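Skaltton Reference Library: Frontier Law and Order Collection
Item 1038: The Tretbridge Marshal's Papers, Bound Facsimile Edition

Hardcover, sewn binding, 131 leaves, with index and folding street plan
Publisher: Skanderlow Press
Editor: Vilho Nieminen
Availability: in stock

Product overview

The Tretbridge Marshal's Papers reproduces the surviving office records of a cattle-shipping town in the years when the railroad first reached it. The volume contains arrest ledgers, jail accounts, saloon license applications, and the marshal's letters to the town council. It is intended for local history rooms, college libraries, and private readers with an interest in how small Western towns were policed.

The original papers were kept in the town hall until the building was sold, and later passed to the Gisler family, whose descendants placed them on deposit with the Skaltton Reference Library. The facsimile was prepared from the originals. Pages are shown at full size, with printed transcriptions on the facing side wherever the handwriting is difficult to read. Spelling and punctuation have been left as written.

Contents

The first section covers the arrest ledgers. Entries give the date, the name or nickname of the person held, the charge, the fine, and the officer's initials. Drunkenness and the discharge of firearms within town limits account for most of the charges. Horse theft appears less often than many readers expect, and a number of those cases were sent on to the county court.

The second section contains the licensing records. Saloon keepers were required to post a bond, to close by a set hour on Sundays, and to keep a rack behind the bar where visitors could leave their sidearms. Several applications carry the marshal's notes on whether the rule had been kept during the previous season.

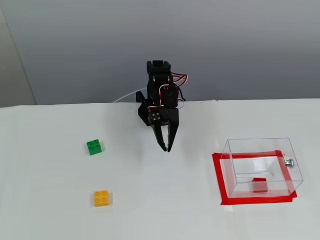 Does the volume include the full text of the town ordinances?

The ordinances in force during the marshal's term are printed in full in the appendix. Later amendments are listed by title only.

The third section presents the correspondence. The longest exchange concerns the deputy's wages, which the council reduced in February and restored before the spring drives. Other letters deal with the repair of the jail roof, the cost of feeding prisoners, and a dispute with the railroad over who should patrol the stock pens after dark.

Editorial notes

Mr. Nieminen has supplied an introduction, short notes on persons named in the ledgers, and a glossary of legal and cattle trade terms. Where a name could not be confirmed in the census or in land records, the note says so. The index covers personal names, places, and charges. The folding street plan is redrawn from an insurance survey and marks the jail, the depot, the stock pens, and all licensed saloons.

Physical details

The book is printed on acid-free paper and bound in brown cloth with a stamped spine title. It is supplied in a plain slipcase. The companion index to the wider collection, which lists over 4000 documents, is sold separately.

Orders and terms

Orders from libraries and schools may be placed by invoice. A discount applies to orders of 20 copies or more. Damaged copies will be replaced on return of the original in its slipcase. Permission to reproduce individual pages must be requested in writing from the Skaltton Reference Library, which holds reproduction rights on behalf of the depositors.

Page last revised Sat 30 April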